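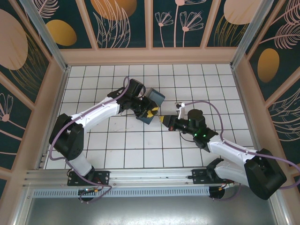

# Prevby build gallery: two arms, one box

Posted January 22, 2023
41 shares · 3 comments

Quick dump from the Prevby cell before I forget what changed. Mostly software. The arms, the rail and the tiles are same as in June, so if you came for hardware you can skip to the bottom and be disappointed there too.

Left arm has the teal box, right arm coming in on the end with the striped tape. Hand-over pose out of the new planner.

What the planner does now. Old version planned left, then planned right, then prayed. Each arm got its own path and a separate checker looked for collisions afterwards and threw the whole thing out if it found one. Lots of throwing out. New version (Trindivum, yes I kept the name) plans both arms as one long joint vector. Slower per plan, but way fewer do-overs.

Budget is 850 ms per plan. If it blows the budget we take the best path so far if it's collision free, otherwise hold still and try again with a new seed. Holding still is underrated. The old code would go back to home pose on every failure, box in hand, whole cell waiting on it.

Meeting pose gets picked first, then the paths. Used to be a fixed point over the middle of the floor. Now it's a small set of candidates scored on joint margin for both arms, distance between the wrists, and how far the box is tilted. I left the tilt weight low. A level box looks nice but it forces the right elbow into the wall side and the planner hates it. So diagonal it is.

Cables. Purple ones loop up over the wrists and the collision model knows nothing about how they move. I wrapped each loop in a fat capsule glued to the wrist link. Crude. It eats a lot of free space right where you want it, between the grippers. A proper cable model is on the list, has been on the list a while.

## Who lets go, and when

The handover itself is a little state machine, lives in Seidel (the controller package). States are approach, touch, both_hold, release, retreat. Most of the bugs were in both_hold.

Problem: two stiff arms holding one rigid box will fight. Millimeter of error in the base transforms and the motor currents start climbing for no good reason. Fix was to drop stiffness on the receiving arm as soon as it reports contact, wait for the giving arm's current to settle, then open. Before, I was waiting on a timer. Timer was 3,000 ms and it was wrong in both directions, too long when things went fine and too short when they didnt.

Settling check now looks at a rolling window of 60 samples. If the spread is under threshold for the full window, release. If it never gets there, receiver opens, backs out along the approach line, and we're back in approach with the giver still holding. No drops from the release logic itself since that went in. Drops from other stuff, sure.

Also renamed the states. They used to be numbers. Do not number your states, you will be reading logs at midnight wondering what 4 is.

## Wrist view

Yellow finger, yellow palm, and a whole lot of white tile. Grout lines come out diagonal from the wrist and they cross all over the place.

Perception side is called Pedside and it's the part I trust least. Two things it does with wrist images:

- mask out the gripper so it doesn't get treated as an object
- estimate where the floor plane is, from the grout grid

Gripper mask was a fixed polygon drawn by hand. Worked until the fingers moved, so, never. Now the mask is rendered from the joint state plus the finger opening, then grown by a few pixels. Still have to grow it more on a moving finger, the blur smears past the edge and you get a thin yellow sliver that the segmenter happily calls an object.
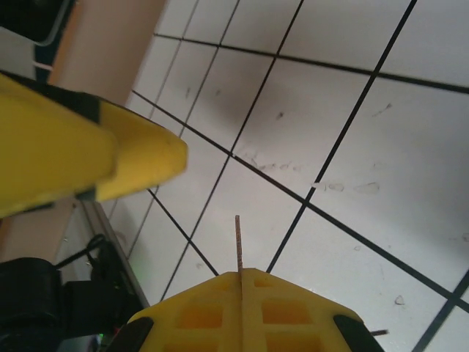
The floor estimate is better. Tiles are a gift for this, straight dark lines on white, known spacing, find two families of lines, get both vanishing points, solve. Check it against forward kinematics. If they disagree by more than the threshold, log it and trust the kinematics for that cycle. One bad estimate is nothing. A run of them in the same direction means the camera mount has shifted and it's time to redo hand-eye calibration.

Smudges on the tiles do mess with it some. Scuffs that run along a grout line get merged into the line and pull it sideways. Added a width check, anything too fat is dropped before the fit. I should just mop. Did both in the end, code first.

## Tooling odds and ends

Replay tool reads the log and steps both arms through the viewer on one clock. Seperate clocks was a whole saga, the arms were logging in their own time and every handover looked like telepathy. One clock now, stamped at the driver.

Config is split per arm. Anything shared goes in the cell file. If a value shows up in both arm files the loader refuses to start and tells you which key. Rude but saved me twice already.

Planner seeds get logged with every plan, so a bad path can be rerun exactly. Should of done that from day one.

Still open:

- cable model, see above
- swapping giver and receiver mid run, planner's fine with it, state machine is not
- both_hold with a box that's heavier on one end
- docs. lol

Config files and the replay tool go up once I've pulled the hardcoded paths out of them. Ask in the comments if you need the settling check sooner, it's a short file and doesn't depend on much.

3 comments · Share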